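Speaker notes: repayment order and the household buffer
Kerstin Thiele, 2025-06-20

Slide 1. Title only. Introduce myself, mention that Ertuğrul Kaplan prepared the worked example and will take questions on interest at the end. Phones off.

Slide 2. Scope. Unsecured debts only: cards, overdrafts, store credit. No mortgages. Anyone already in a formal arrangement should speak to their adviser before changing a payment.

Slide 3. The list. Each debt gets one line: lender, balance, annual rate, minimum payment, date due. Copy the figures from the latest statement, not from memory. Sort by rate, highest at the top. Pause while people copy the column headings.

Slide 4. Worked example. Balance of 3,000 on one card at 15 per cent, a second, smaller balance at 11 per cent. Minimums are paid on both. Anything left over goes to the first card until it is cleared, then the whole amount moves to the second. Do not read the table aloud. 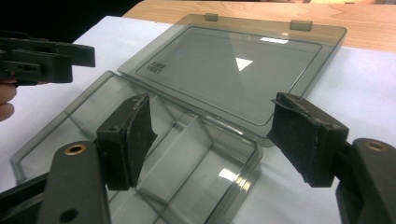 Slide 5. Smallest balance first. Costs more in interest when the smaller debt has the lower rate. Some households keep to it better. State the difference in cost and leave the choice open. Durnilau group preferred this order in April; say so if asked.

Slide 6. Buffer. Keep a small sum in a separate account before overpaying. Without it, a car repair goes back on the card. Suggested starting level is 4 weeks of food and travel. Top it up before the next overpayment if it has been used.

Slide 7. Payment dates. Set minimums by direct debit for the day after wages arrive. Make the overpayment by hand on the same day. Check how the lender treats it: some reduce next month's minimum, and the old amount should still be paid.

Slide 8. Review. Once a month, update balances and rates. Promotional rates end; write the end date beside the line. Skip this slide if running late.

Questions. Ertuğrul to the front. Blank list sheets are by the door.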